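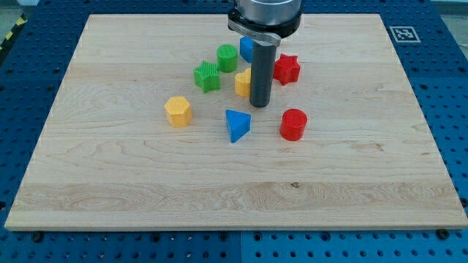
Why can't somebody just write the robot a list of every move? A reader called Pappas sent me that, and I've been chewing on it all week, so today's page is my try at an answer.

Posted 22nd November by the Robot Corner writer

Okay, Pappas, let's say you want a robot to push the red star over to the green star. You could write a list! Move forward a little. Move left a little. Stop. And if the star is sitting exactly where you expected, great, your list might do the job.

Now bump the table. The star has slid over by the width of your finger, and your list doesn't know that. The robot does its moves anyway and pokes at thin air, or it shoves the wrong block. You'd need a new list for that spot, and another one for the next spot, and then what if somebody asks for the yellow hexagon instead? I got tired just thinking about it.

So the researchers on the Devenholm project, which is the one I've been reading about, tried something else. They let the robot learn from examples, a bit like the way you learned to tie your shoes by watching somebody's fingers.

First, a person steers the arm. The arm has a plain rod pointing down, with no fingers at all, so it can't pick anything up. All it can do is push! (Try this at home with one chopstick and a few toy blocks. Stars are a real pain. Push on a point and they spin away from you.) While the person steers, a computer saves two things over and over: what the camera sees, and which way the rod is moving.

Then comes the part I like best. Other people watch the recordings and type in what's going on, in regular words. "Slide the blue triangle up to the red cylinder." "Nudge the green star to the left." People say the same thing in all kinds of ways, and that's useful, because you and I wouldn't use the same words either. The team ended up with 4,000 little recordings with sentences to go with them.

All of that goes into a computer program called a neural network. I think of it as a gigantic guessing machine. It gets a picture and a sentence, and it guesses which way the rod should go next. At first the guesses are terrible. Each time, the program checks its guess against what the person really did, and it changes itself a tiny bit so that the next guess is closer. Do that an enormous number of times and the guesses get pretty good.

Notice that it only guesses one small move at a time. It looks, it moves a bit, it looks again. So if a block rolls or spins, the robot gets to see the new spot and change its mind. That's what your list couldn't do, Pappas!

Did it work? Scientists have to test that part carefully. The Devenholm team started in July with a set of sentences and scattered the blocks a different way for each try. They ran 1,581 tries in all, and the robot did what it was asked in 893 of them. That's a little more than half.

You might be thinking that half isn't very good. I thought so too, for a minute. But the team also tested an older program, named Rernitz, that had learned from the same pushing but had never been given any sentences. It had no way of knowing which block anybody wanted, so it mostly shoved things around, and when it got one right it was luck.

The misses are interesting, too. The robot often picked the correct color and the wrong shape. Ask for the green star and sometimes it went for the green cylinder. The team's guess is that colors are easier to tell apart from above than shapes are, especially when one block is hiding partway behind another. They don't know for sure yet, and they say so in their report, and I was glad to see it.

They also tried 19 sentences with words the robot had never been taught, like "scoot" and "snuggle." It handled a few of those. I would love to know what it makes of "smoosh."

Next up is a second group at Prollholm, who want to let you talk to the robot while it's still moving, so you can say "no, the other one!" halfway through. I'll write about that when they have some results. In the meantime, get out your chopstick and have a friend call out directions. Keep track of how many you get right, and send me your score.

14 comments | 37 shares

Questions for Robot Corner? Use the contact form and ask a grown-up to help.
© Robot Corner. All rights reserved.
Back to top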